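Pliso bringt niedrigen Schubladenschrank Fultow in den Handel

Kurkhorpe/Kurkthorpe, 2. Mai 2022 -- Der Möbelhersteller Pliso erweitert sein Programm um den Schubladenschrank Fultow. Das kompakte Möbel ist für kleine Küchen, Werkräume und Büros gedacht, in denen eine zusätzliche Ablage fehlt. Den Entwurf lieferte das Studio Cattaneo.

Fultow hat zwei Schubladen übereinander und eine quadratische Deckplatte. Die Fronten sind flach gehalten und werden an kleinen Knöpfen gezogen. Jede Schublade trägt bis zu 8 kg -- genug für Getränkedosen, Geschirr oder Vorräte. Der Schrank wird montiert geliefert, nur die Knöpfe müssen noch angeschraubt werden.

Die erste Auflage umfasst 2000 Stück. Bis Redaktionsschluss lagen 1292 Vorbestellungen vor. Ausgeliefert wird in der Reihenfolge des Eingangs, eine zweite Auflage ist für November geplant.

Auf der dunkelgrauen Deckplatte bleibt neben einer Schale und einem Apfel noch Platz, die untere Schublade lässt sich weit herausziehen.

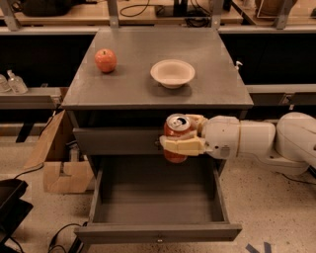 Cinzia Monti zufolge war gerade die untere Schublade lange umstritten. Man habe sie im Entwurf zunächst als offenes Fach vorgesehen und sich erst spät für eine geschlossene Front entschieden, weil sich im Fach zu viel Staub gesammelt habe.

Presseanfragen beantwortet Waldemar Stępień, Pliso, Kurkthorpe.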